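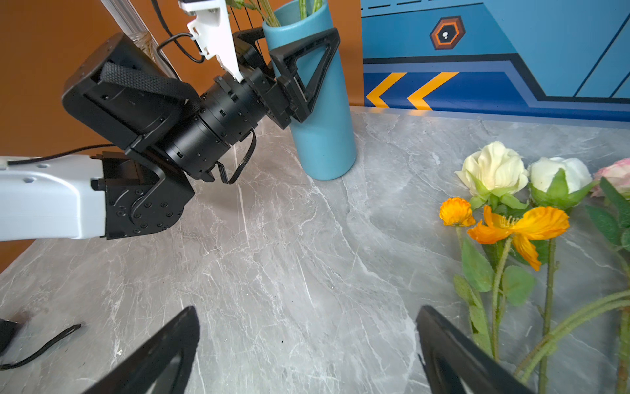

How many demos do I need before training is worth a go?

I'm teaching a two-arm setup one task by teleop and I've got 80 episodes so far. Do I train now or keep recording?

Answer 1
Train now! 80 is plenty for a first look, and you'll learn more from watching it fail than from another evening on the leader arms. I did my first run at 267 and wished I'd stopped sooner (half of mine had the same lazy start position, so the policy fell over if I moved anything). Whatever it fumbles, go and record more of that.

Answer 2
depends on the task. mine needed 557

Answer 3
Agree with the first one, but watch your episodes back before you train. I bin any where I dithered, it copies the dithering. Also keep 2 camera views if you can, I dropped the wrist one to save disk and regretted it. I tag mine in Findora but a spreadsheet does the job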